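Water Use in Shared Kitchens
Fedir Chornovol, project report

The Furkell dorm has 2 shared kitchens and one meter. I read the meter every evening in July at 7.
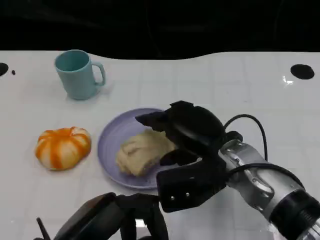 Most of the water went to rinsing dishes under an open tap. Cooking used far less. 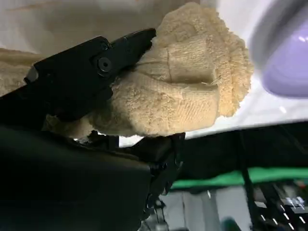

Fig. 2. Beige cloth, bunched up.

Results
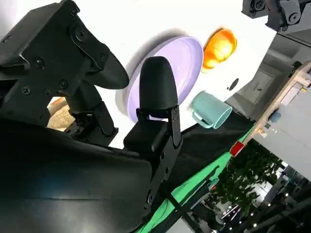 Word count: 2,000 (full report)

Daily use fell by 300 liters after signs went up at the sinks. Laundry was left out.
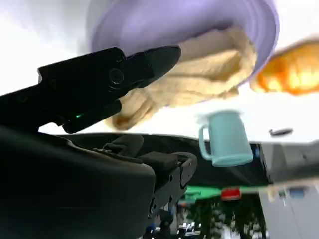

Fig. 4. Lavender bowl.

Drunel Hall has its own meter and could be compared next.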